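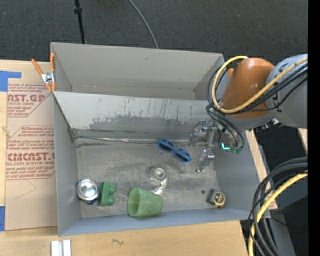
I'm very happy to tell you that Plallow, the chemistry course I've been writing on and off for longer than I'd like to admit, is finished and open to everybody as of 2022-05-29. It's published by Pesum, it covers metals and metallic bonding from the ground up, and it's free to read. I picked metals because students meet them all day long and then get maybe two paragraphs on them in the textbook, squeezed in after ionic and covalent bonds. Take a gray metal bin with a sloping divider down the middle. The divider has short scratches near the top and a big patch of darker wear under them, and the floor is scuffed and stained. Drag a hard edge across sheet metal and you get a scratch. Try bending a salt crystal and you get crumbs. Plallow spends its whole first unit on that difference, and I had a great time writing it.

So what's in it? There are 10 units and 957 practice problems, every one of them with a worked answer. If you print the whole thing (a few teachers have already told me they plan to, bless their copiers) it comes to 402 pages. You can take the units in order or jump around, although I'd really ask you not to skip the second one, where we go over valence electrons. Everything after that leans on it.

The first unit starts with the picture most chemistry teachers call the electron sea. Metal atoms hold their outer electrons pretty loosely, and when a lot of those atoms pack together, the outer electrons don't stay with any one of them. They spread out over the whole piece. What's left behind is a regular arrangement of positive ions, held in place by the attraction between them and all those shared electrons. Push one layer of ions past another and the electrons are still there, still holding things together, so the metal bends. Do the same to table salt and you line up positive ions with positive ions and negative with negative. They repel, and the crystal splits.

From there we move on to why metals conduct electricity and heat so well, why they're shiny, and why sodium melts below the boiling point of water while tungsten hangs on past 3,400 degrees Celsius. That last one gets its own unit -- I kept trying to fit it into a half page and it kept growing. The number of electrons each atom puts into the shared pool matters, and so does the size of the ions, and so does the way they pack. With the transition metals you also have to talk about d electrons. We do talk about them, slowly, with lots of drawings.

The electron sea is a simple model and I say so early. It does a nice job with bending and conducting. It does a poor job explaining why some solids conduct a little bit and only when you warm them up. For that you need bands, and unit eight is a gentle walk through bands for people who haven't had any quantum mechanics. We start with two atoms and two orbitals, then four, then a whole lot, and by the end of the unit the word "band" should feel like a pretty natural name for what you've drawn. I rewrote this unit more times than any other. If you try it and get stuck, please write to me and say where!

Unit nine is corrosion, and it was the favorite in our tryouts. Iron rusts, aluminum forms a thin oxide layer that protects what's under it, and zinc will give up its electrons so that the steel beneath it doesn't have to. Students get the half reactions, of course, but they also get a stack of questions about everyday things: fences, bike chains, pennies, the bottom of a kettle. One question asks them to find three scratched metal objects at home and work out which of them they'd expect to corrode at the scratch. I got some wonderful answers to that, including a two-page essay on a mailbox.

Speaking of tryouts: 300 students in the town of Penirico worked through a draft of the course beginning last December. Their teachers sent me notes every time something was confusing, and there were a LOT of notes. I had used the word "lattice" in the first unit without ever saying what it meant. I had a problem on density where the answer key was off by a factor of ten. I had also drawn a hexagonal close-packed structure that was really cubic close-packed, and it was a sophomore who caught it. All of that is fixed, and the sophomore is thanked by first name in the front pages, as requested.

I also want to thank the folks at Carrasco, who did the drawings and the layout. I send very bad sketches. They sent back cutaway views of alloys where you can see the small carbon atoms tucked into the gaps between the iron atoms in steel, and the bigger tin atoms taking the place of some of the copper in bronze. Those two drawings do more for the alloys unit than my paragraphs ever did, so I cut the paragraphs.

A few practical things, as people have been asking. Plallow is written for high school students in their first or second year of chemistry, and I think it would work fine for a community college class too. The math stays at the level of ratios and simple algebra, apart from one optional section on unit cells where you'll want the Pythagorean theorem. You don't need a lab. Five of the units have a short activity you can do with paper clips, coins, a battery and a flashlight bulb, and those come with safety notes that I'd like you to read before you hand anything out. Teachers can copy any page for their own classes without asking. If you want to change the problems or translate a unit, go ahead, and just keep the credit line on it.

There is no test bank yet. I know, I know. Pesum and I are working on it, and I'd rather send it out late than send it out with another density problem like the first one. A unit on magnetism is also in the works, and I'm reading a lot for it at the moment.

Reporters and teachers who'd like a review copy, a set of the drawings, or a chat about any of this can reach me through the Pesum press desk. Ask for Wumpini Sowah. I answer my own mail, usually in the evening, and I'm always glad to talk about metals.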